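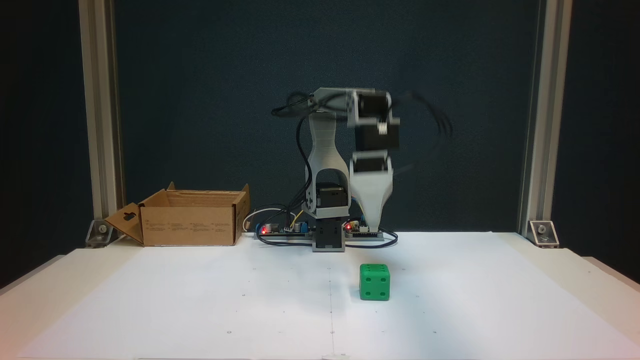 Putting small things back in their boxes, step by step

Every household owns one green die and no memory of the game it belongs to. Every household also owns a small cardboard box that was opened with enthusiasm and has been sitting with its flaps out ever since. This tutorial introduces the two.

It takes 6 minutes. I have been known to make it last until Monday.

What you need

A white table, or any table you can see the top of. A box with its flaps still attached. Something small to put in it. A pen and a strip of masking tape.

Step 1. Clear the landing area

Leave a hand's width of bare surface in front of the box and another beside it. Small objects roll, and a die rolls professionally. If yours is one of the big soft-edged ones, it will travel less, but don't get complacent.

Step 2. Fold the flaps all the way out

Half-open flaps are the enemy. They spring back just as you let go, and your die ends up on the floor, showing a six to spite you. Press each crease flat with your thumb. If one flap has a hanger cutout from its former life on a store peg, leave that one till last when closing; it's usually the longest and likes to be on the outside.

Step 3. Set the box down low and long

Standing a box on its end looks tidy and gives you a target the size of a postage stamp. Lay it on its widest side, open flaps toward you, printed panel facing front.

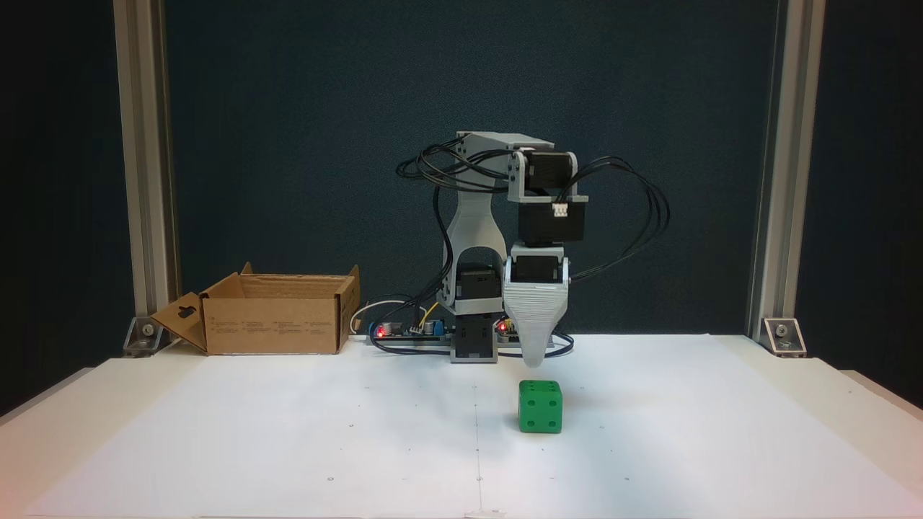
Stutetti wrote in to say that laying it flat is fine for one die, but with a full set everything slides to the back and you spend the evening fishing. A folded paper towel in the bottom fixes it. Fair point, and I have since sacrificed a paper towel.

Step 4. Lower, don't drop

Hold the die by two opposite sides and bring it down until it touches cardboard. Then let go. Dropping from a height is faster and sounds wonderful, and it also bounces.

Step 5. Close and label

Short flaps first, long flap over them, tape across the join. Write what's inside. "Misc" is not what's inside. 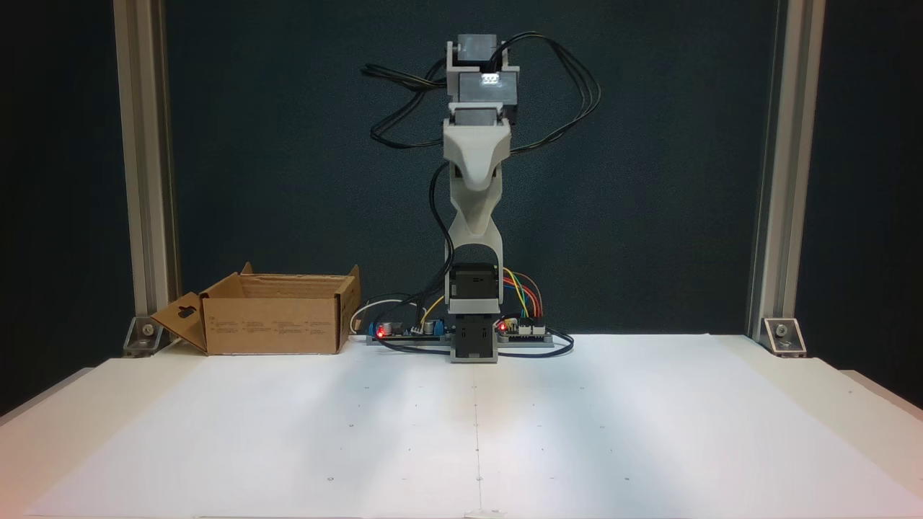
The work surface, cables at the back.

Step 6. Deal with the wires

If your table also hosts electronics, keep the box well clear of the cables. Loops of thin black wire catch on cardboard corners, and a flap can drag a whole bundle along with it. Route what you can along the back edge and leave the front for the things you're sorting.

Write the label before the box goes on the shelf. I have a sealed one from July that rattles, and I'm still deciding whether I want to know.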